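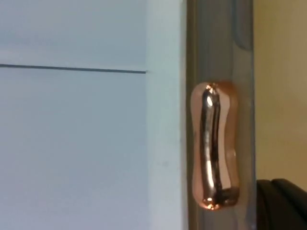

Purnow, July 15, 2021

How we record demonstrations for a roll-top lid

A bread box looks like an easy object, but its lid turns around an axis that the robot cannot see. If the gripper pulls straight, the lid jams or the whole box moves. In the Kalomia project we teach this motion by demonstration. The steps are written for new colleagues in Wosavstead who want to repeat our result with their own arms.

Step 1. Check the wrist view

Move the arm by hand through the full range before you record anything. The copper handle is shiny, so its look changes strongly with the angle. Bright streaks may appear on it in the wrist view. Do not remove these reflections with filters. The policy must learn to live with them.

Step 2. Choose the start poses

Start every episode from a different pose of the wrist, also from poses where the handle is outside the wrist view. In our first set the handle was always visible at the start, and the trained policy was lost when it was not. We now take 30 start poses and change the place of the box a little between them.

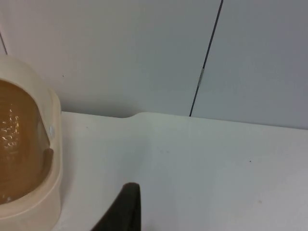 Step 3. Record the opening motion

Close the fingers on the handle only lightly. Follow the curve of the lid, and let the wrist turn together with it. Please keep one speed. Joscha Vogler compared slow and fast operators, and mixed speeds gave him the worse policy. Stop the episode when the lid does not go further, then open the fingers and move away.

We recorded 400 episodes in this way. After sorting out the bad ones, 335 remained for the training.

Step 4. Reset and label

Close the lid completely after each episode and look at the fixed camera. The lower edge of the lid should sit inside the rim. Write "success" only if the lid was opened without a second grasp. Görtz, our older labelling script, does not check this point for you.
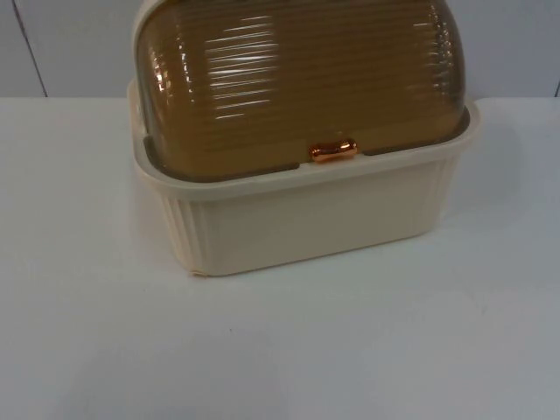

Fig. 3: Fixed camera view of the bread box, with the handle at the front of the lid just above the rim.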